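Ridon Hand Gripper Pair — Setup and Care Guide
Section 4: Preparing the Station and Running the First Check

Read this section through once before you plug anything in. It takes less time than untangling two cables that have been introduced to each other.

4.1 Before you start

You will need both grippers, both cables, the small screwdriver from the Dendetton kit, a lint-free cloth, and a table that does not wobble. If your table wobbles, fix the table. Folded paper under one leg lasts until the first person leans on it.

Caution: Do not connect or disconnect a gripper while the controller is on. The connector will let you do it. The controller will remember.

4.2 Checking the grippers

1. Set both grippers down with the top plates facing up.

2. Check the screws on each top plate. They should be snug and level with each other. Turn a loose screw until it stops, then stop as well. The plate cracks before the screw gives up.

3. Open and close the jaws by hand, slowly, 13 times. The first few strokes after storage may feel stiff. A gripper that still drags on the last stroke needs the cleaning procedure in Section 7.

4. Wipe the inside of each jaw with the dry cloth. No solvents, no window cleaner, no shirt sleeves.

Note: Left and right grippers share the same body but not the same calibration file. Label them now. Everyone believes they will remember which is which.

4.3 Cables

5. Run each cable back along the forearm and down off the near edge of the table. Leave a loop of slack at the wrist, enough to turn the hand palm up without a tug.

6. Keep the cable clear of the jaws through their full travel.

7. Route the floor cables around the outside of the stands and tape down any stretch that crosses a walkway. Mark the stand bases with hazard tape. Feet find them anyway, but less often.

4.4 Two-hand reach check

This check confirms that both grippers track properly near a clear-walled container, where the Horobets tracking software is most likely to lose its nerve. Use a filled box. An empty one slides away at the first touch and teaches you nothing.

8. Cover the table with a plain white sheet and stand the box on it, within easy reach of both hands.

9. Start the controller and wait 30 seconds with both grippers held still. Moving early restarts the wait, and there is no limit to how many times it will do this to you.

10. Bring the right gripper to the right side of the box, jaws leading. Hold the left gripper out over the sheet with its jaws open and pointing right. Keep both top plates facing up.
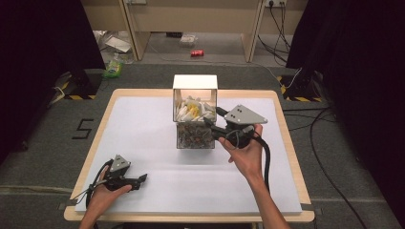 11. Hold the position and look at the status line. Both channels should read TRACK. If one reads LOST, lower that gripper to the sheet, wait for the tone, and come back in more slowly.

12. Swap roles and repeat from the left side.

Caution: Do not squeeze the box wall to steady yourself. Acrylic scratches easily, and a badly scratched wall can upset later checks.

4.5 If the check fails

Code 102: jaw position out of range. Switch off, reseat the cable at the gripper end, and start again from step 9. If the code returns, swap the cables. If it follows the cable, replace the cable. If it stays with the gripper, see Section 8.

Code 40: calibration file mismatch. Left and right have been swapped. See the note about labels.

No code, but the jaws lag on screen: close whatever else is running on the controller. The Ravgate log viewer is a frequent offender and can safely be opened after the session.

4.6 Shutting down

Close both grippers, switch off the controller, and only then pull the connectors. Coil the cables loosely and hang them up. Do not wrap them around the grip, however tidy it looks.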